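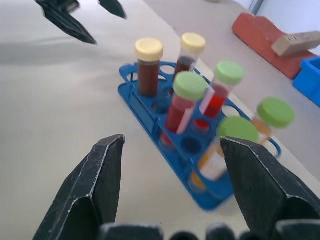
Capped sample tubes in a blue rack, between the gripper fingers.

Audrey-Anne Leclerc had a spreadsheet open before I'd even got my coat off. She runs the sample prep budget at Sukgate, and in February she was asked to price up a two-arm robot cell for tube handling. I wanted to know what she wished she'd put in the first draft.

"Fingers!" she said, laughing. "I had the arms, I had the table, I had the service contract. I had one line for grippers and I thought that covered it."

It didn't. The spare fingers she's been quoted come to $339 a pair, and she now budgets for a pair per arm every year, plus one on the shelf. Michiels and Zultex both bid on the job, and only Zultex listed wear parts up front (she went with them, and says that page of the quote was a big part of it).

Then we got onto racks, and I have to say I could have listened to her on racks all afternoon. Hers hold tubes a bit on the generous side, so they lean, and a leaning cap is harder to pick. A tighter rack from Tosine costs $13 each. "I need 177 of them," she said. "So that's a real number, and I had it down as zero."

I did the math on my phone - $2,301 - and she winced. Her whole leftover for the year was $2,059.

So will she buy them all? "Half now, half next year, and we keep the old ones for the manual bench." She's also holding back money for operator training, which her boss keeps trying to move to another department's budget. She's moved it back twice so far. The revised plan goes in on 3rd April.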